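Ticket 1047
Product: Wander thermostat, second generation
Subject: Reads warm in the afternoon, cooling runs for nothing
Opened: 4 Jul 2021
Status: Open

Original report

The thermostat in our back room shows a temperature I don't believe. In the morning it agrees with the old glass thermometer on the shelf. By mid-afternoon it is reading five degrees higher, the cooling kicks on, and the room gets cold enough that people put on sweaters. The app says all is well. The app has said all is well every day since it was installed, so I don't put much weight on that.

Things I have already done, so please don't send them back to me as steps: restarted it, took it off the wall plate and put it back, updated the firmware, deleted the app and installed it again.

Reply 1 from support

Suggested a factory reset and a "learning period" of two weeks.

My notes on reply 1

Did the reset. Lost the whole schedule and had to type it in again. I don't see how a sensor learns its way out of a wrong reading, but I left it alone for the full two weeks as told. Same result: fine in the morning, five high in the afternoon. If it learned something it kept it to itself.

Reply 2 from support

Said direct sunlight is the usual cause and asked whether the unit faces a window.

My notes on reply 2

It doesn't. The only window is on the same wall as the thermostat, so the sun can't land on it at any hour. I taped a piece of cardboard over it as a shade anyway, for three days. No change. I also checked for a lamp, a TV, or a vent close by. The nearest vent is across the room and blows the other way. 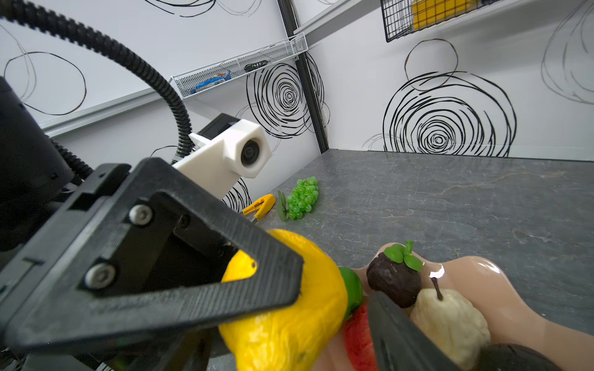
Support's next idea was the calibration offset, a setting buried four menus down that lets you subtract up to five degrees from whatever the sensor says. I tried it. Now the afternoon reading is right and the morning reading is five low, so the heat will come on for no reason once October gets here. An offset only helps if the error stays the same all day, and mine doesn't. The help page calls this "fine tuning." You could set the glass thermometer down beside something as plain as that bumpy yellow fruit and get a steadier number than I get off this wall. I have set the offset back to zero.

Reply 3 from support

Asked for a wiring photo and the model of the air handler. Also offered the Wander Remote Sensor at a discount.

My notes on reply 3

Wiring photo sent separately. The air handler is a Semeniuk, 35 feet from the thermostat by the path the cable takes. I am not buying a second sensor to find out whether the first one works. If the part in the thermostat is bad, replace the thermostat.

One test of my own. I pulled the unit off its plate and held my hand over the hole where the cable comes through. At noon I felt nothing. At three there was warm air coming out of it, plain as day. The cable drops down from the attic inside that wall. The installer from Fumville never plugged the hole, and the manual only mentions plugging it on page 109, under "Optional."

I stuffed the hole with plumber's putty and put the unit back. First afternoon: one degree high. Second afternoon: one degree high. Could be the fix, could be that both days were cloudy. I want a week of real heat before I call it.

Reply 4 from support

"Glad to hear your issue is resolved!"

My notes on reply 4

I didn't say that. Please leave the ticket open. I'd also like an answer on the remaining degree and on error code 300, which showed up once after the reset and isn't in the list in the manual.

Recent tickets in Thermostats and Sensors
Wander app shows offline but the heat still runs
Zerkodov humidifier won't pair after update
Schedule gone after factory reset
Error code 300, what does it mean?
Semeniuk air handler short cycling
Blank screen after power outage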